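Fitlow Felt Pads for Table and Chair Legs – Pack of 20
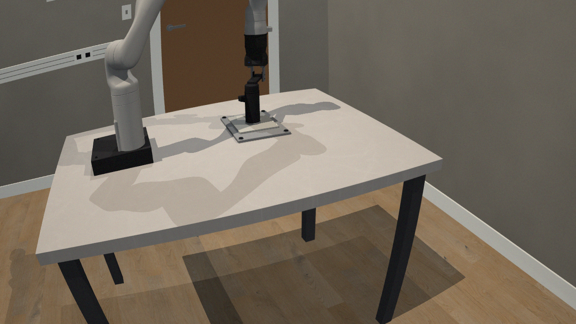 I started selling these felt pads after I ruined the floor in my own dining room, so you could say I have opinions! My old pads came from the supermarket, slid off by September, and left a gummy ring that took me a whole evening with a plastic scraper. The Fitlow ones are thicker and the glue is a lot stronger (press each pad down hard and leave it overnight before you put any weight on it). They're what I'd stick under a chunky table like this one, with four dark legs coming straight down onto wood planks, and they do just as well on small stools and plant stands. One pack does two tables and three chairs, if my math is right.

Wipe the bottom of the leg first. If there's an old pad there, get every bit of it off – a hair dryer helps.

I stock them in gray and oatmeal. The gray goes fast, so if it says sold out, check back in a week or two. For legs on wheels, or the skinny metal kind, you want the Usham sleeves, and those have their own page.

Thickness: 2 mm in oatmeal, a touch more in gray
Pads per pack: 20
Item number: 876
Also fits: Melnychuk benches, Lallum side chairs

I've sold some 700 packs so far and had a handful back, mostly people who needed a bigger size. Unopened packs can come back for a refund, just drop me a note with your order number.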